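家事ロボットは、もう家の仕事ができますか――Dretexのシミュレーター「Sadulholm」を使ってみた感想

7月12日(水)

私は日本に来て長いですが、ロボットの記事を日本語で書くのはまだ緊張します。言葉が少し固いところがあっても、お許しください。

さて、今回のレビューは本物のロボットではなく、ソフトウェアです。DretexのSadulholmという家庭用ロボットのシミュレーターで、画面の中の家でロボットに家事をさせます。バージョンは1421です。私は去年の12月に前の版を買って、正直に言うと、がっかりしました。椅子の脚に腕が引っかかると、計算が止まってしまったからです。新しい版でそれが直ったと聞いて、もう一度入れました。
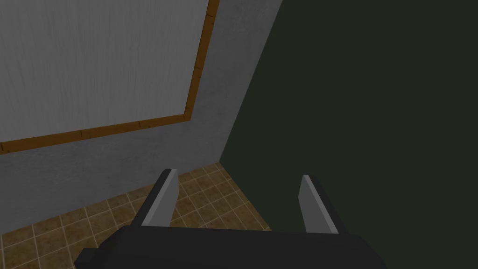
インストールは簡単でした。説明書は英語だけで、54ページあります。家のデータは最初から入っていて、ロボットの種類を選べば、すぐに動かせます。カメラの視点をロボットの手の近くに置くこともできます。この視点は慣れるまで酔いますが、慣れると一番役に立ちます。人間は自分の手を見ながら仕事をするので、ロボットが何に困っているか、同じ目で見るとよく分かります。

私が試したのは、地味な仕事ばかりです。部屋を移動する、ドアのところへ行く、手を目的の場所に当てる。料理や洗濯のような華やかな仕事は、その後の話だと思います。ドアを通れないロボットは、洗濯機まで行くことができません。

全部で200回やりました。成功は102回です。半分より少し多いだけですから、家族に勧められる数字ではありません。しかし失敗の中身を見ると、面白いことがありました。部屋の中を移動するだけの課題では、失敗がほとんどありません。難しいのは最後の数センチです。手は目標の近くまできちんと行くのに、角度が少し違う。人間なら指先の感覚で直すところを、ロボットは同じ動きを何度も繰り返します。見ていると、つい手を貸したくなります。
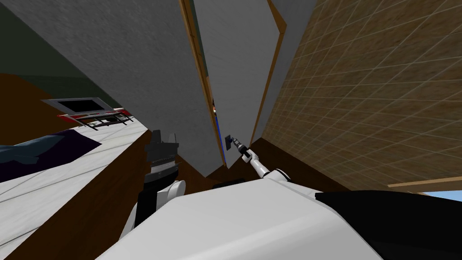

この記事は約3分で読めます

ドアの課題をもう少し詳しく書きます。ドアの面の低いところに小さな暗い色の板があり、右の手の指がそこに押し当てられています。左の腕は曲げて体のそばに寄せたままです。隣はタイルの壁で、腕を伸ばす先は狭い角になっています。広い場所で練習した動きをそのまま持ってくると、こういう角でよく失敗します。体をどこに止めるかで、結果がずいぶん変わりました。

比較のために、Alexiouのシミュレーターも同じ週に使いました。絵はAlexiouの方がきれいです。影も柔らかいです。けれども、物に触ったときの計算はSadulholmの方が落ち着いていて、指が板の中にめり込むようなことは一度も見ませんでした。家事の研究に使うなら、私は絵より接触の計算を選びます。

不満もあります。まず、失敗の記録が読みにくいです。エラーの番号だけが出て、意味は説明書の最後の表で探さなければなりません。次に、視点を切り替えると画面が大きく傾くことがあり、どちらが床か一瞬分からなくなります。水平に戻すボタンがほしいです。それから、布の動きはまだ不自然で、タオルをたたむ課題は途中であきらめました。

工場の仕事についても少し書きます。知り合いの会社では、Grurnamusという搬送の装置を使っています。箱の大きさも、置く場所も決まっているので、毎日問題なく動いているそうです。家の中は反対です。昨日と今日で椅子の位置が違いますし、ドアの取っ手も家ごとに違います。同じ「物を動かす」仕事でも、家の方がずっと難しいと、今回あらためて感じました。

ですから、最初の質問への私の答えは「まだです」です。ただ、12月の版と比べると、進歩は確かにあります。計算は一度も止まりませんでした。勉強のために使う方や、ロボットの動きを自分で試してみたい方には、今の版をお勧めできます。掃除を代わってもらいたい方は、もう少し待ってください。私も、今週の掃除は自分でします。

評価:5点満点で3.5点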